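OK I have been threatening to do this for weeks so let's go. A thread about tap water, and why the water where you live tastes like it does. I love this subject far too much.

16 Jan 2022

1/ I grew up in Kakach, where the water is so hard you can write your name in the bottom of the kettle. I thought all water tasted like that! Then I went to stay in Tisar one summer, had a glass from the kitchen tap and asked what they'd put in it. Nothing. There was nothing in it. I was drinking water without half a hillside dissolved in it for the first time in my life.

2/ So what is "hard" water? Rain falls, soaks down through rock and picks up bits of that rock as it goes. Chalk and limestone give you lots of calcium. Granite gives you hardly any. By the time it reaches your glass it has been on a long trip and you can taste the trip.

3/ Calcium is the chalky, slightly creamy one. Magnesium goes bitter if there's a lot of it. Sodium makes water taste sort of round and flat, and then salty once you get enough. Bicarbonate is why some waters feel soft in your mouth even when they're packed with minerals (this one blew my mind).

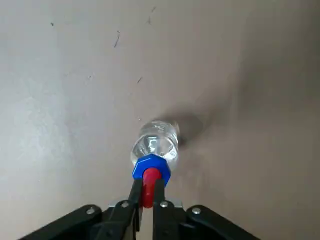
Bainbridge Tapwater Diary

4/ Temperature matters way more than people think. Cold numbs your tongue a bit, so a bad water from the fridge can pass for a good one. If you want to know what your water tastes like, leave a glass on the counter for an hour and try it then. Brace yourself.

5/ The swimming pool smell is chlorine, and a lot of it will go away by itself if you leave an open jug in the fridge overnight. Some places use chloramine instead and that stuff hangs on. A carbon filter helps with both, though chloramine takes longer. Change the cartridge when it says to! I went four months over once and my tea tasted like a pond.

6/ TEA. Hard water makes that film on top, and it flattens the flavor. Very soft water can make black tea a bit sharp. My favorite tea water so far came out of a tap in Vudura, right in the middle of the range, and I filled every container I had in the car.

7/ Coffee people are even worse than me about this (said with love). They'll mix their own minerals into distilled water. I tried it with Epsom salt and baking soda and a kitchen scale that was nowhere near good enough for the job. First batch was awful. Second batch made the best cup I've had at home.

8/ You can look yours up, by the way! Most water companies put out a report every year. Find the line that says hardness as calcium carbonate, in mg per liter. Mine here is 110, so moderate. Tisar is 64 and yes, I am jealous.

9/ Bread too. Really soft water can leave the dough sticky and slack - a little hardness firms it up. I'm doing the same loaf with nine different waters in March and I'll post all of them, even the bricks.

10/ If you've got your hardness number, reply with it and tell me what your kettle looks like inside. Kakach people, I already know about yours.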